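Opinion | College Athletics

Talbridge College will open its women's and men's basketball seasons on the road again this fall, and supporters who look closely at the schedule will notice that the first home date falls well after the students have settled into their coursework. The athletics office has described this as a matter of arena availability. The explanation is fair as far as it goes, but it leaves aside a larger question about how a two-year college ought to build its season, and whom the season is meant to serve.

The schedule released in August lists 32 games for each team. Of these, only 10 will be played at home before the conference tournament. The remainder are divided between conference opponents, whose dates the college does not control, and a long run of early nonconference trips that it does. Two of those trips, to Fitmont and to Godinho, require overnight stays and will take players out of class for most of a week.

The case for such a schedule is well known. Coaches want strong opponents early. Recruiters from four-year programs attend the large showcase events, and a player with two seasons to make an impression cannot afford to be overlooked. Borghild Isaksson, who coached the women's team for 22 seasons, held that view for most of her career and defended it at public meetings. In her last years on the bench she began to argue for fewer trips and longer stretches of practice. Her reasons deserve a second hearing.

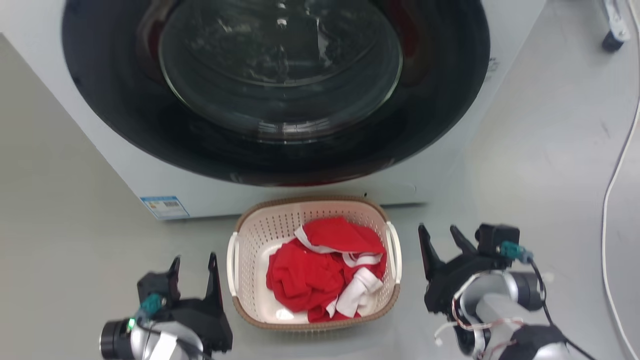

Her first concern was academic. A student who misses four class meetings in September or October often spends the rest of the term catching up, and tutoring by telephone from a hotel lobby is a poor substitute for a seat in the laboratory. Transfer admission depends on completed credits. A player who attracts an offer in November and falls short of the credit requirement in May has gained very little from the exposure.

Her second concern was the town. The gymnasium seats 1,000, and for conference games it is often full. Families who buy season tickets do so with the expectation of a season, and in recent years they have been asked to wait longer each fall for the first opening tip. The pep band, the student section and the youth clinics held before games all depend on a steady run of home dates. Interest that is allowed to lapse until midwinter is difficult to recover.

The college should adopt a simple rule for the coming cycle: no more than one overnight nonconference trip per team before the end of the fall term, with the open dates offered to nearby programs such as Sistier on a home-and-home basis. Some of those games will be less demanding than the coaches would like. A conference schedule as difficult as this one will supply the missing tests soon enough — and the teams will meet them with more practice behind them.

The athletics office has said that next year's dates will be drafted over the winter. Ticket holders and faculty members should be invited to comment before the contracts are signed.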